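Learning to cook from my grandmother's notebook

18 Nov 2018

My grandmother wrote her recipes in a school notebook with a green cover. It has 278 pages and she used both sides of every one. When she died, my mother kept it in a drawer for 15 years, and this June she gave it to me, wrapped in a kitchen towel, together with a jar of plum jam and the advice not to trust the numbers.

I understood the advice only when I tried the first recipe. It was for dumplings with sweet cabbage. My grandmother writes "flour, as much as it takes" and then "milk, but less than for Karel." Karel was my grandfather. He liked his dumplings soft, so there are two versions of everything, one for him and one for guests. The version for guests is never written completely. I suppose she had it in her hands.

The first time, I used too much flour and the dumplings were so hard that we cut them with the bread knife. The second time they fell apart in the water and I served it as soup. My husband ate two bowls and asked what the soup was called.

After this I called my mother. She told me that the cup in the notebook is a certain cup, white with a broken handle, and that it holds less than a normal cup. She still has it. She measured it for me with water and a kitchen scale, and we spent one hour on the telephone translating cups into grams. I wrote the grams in pencil next to my grandmother's ink. I felt a little guilty to write in the notebook, but she also corrected herself many times. On one page she crossed out the sugar and wrote under it "who was I thinking of."

There is a second difficulty, and it is the handwriting. In the early pages it is very even, like in school. Later it becomes fast and she leaves out the ends of words. One word I could not read for weeks. I thought it was a spice. I asked in the shop on Prikberg street, where the owner knows many spices, and she turned the page to the window and read it at once: "cover." I had been looking for a spice called cover.

My friend Aoi Oda has a similar notebook from her aunt, but hers is all pickles. We started to cook together on free evenings, one page from her book and one page from mine. Pickled radish with potato pancakes is very good, I did not expect it. Her aunt is more exact than my grandmother and gives the number of hours for everything. Aoi says that her aunt also ironed her newspapers, so one must not feel bad in comparison.
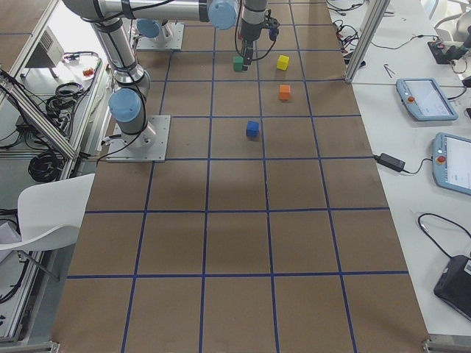 Brown paper, blue tape and a robot arm.

So far I have cooked 16 recipes from the notebook, and 8 of them I would give to guests. The best is the poppy seed cake. The worst is a liver dish which I will not make again, even if the page has the most fat stains and must have been somebody's favorite.

Next I want to try the Christmas bread. It takes two days and the instructions begin in the middle, with "when it has risen the second time." My mother remembers that there was lemon peel in it, and my uncle is sure there was never any lemon peel. I will make a small one of each and bring them both when we visit.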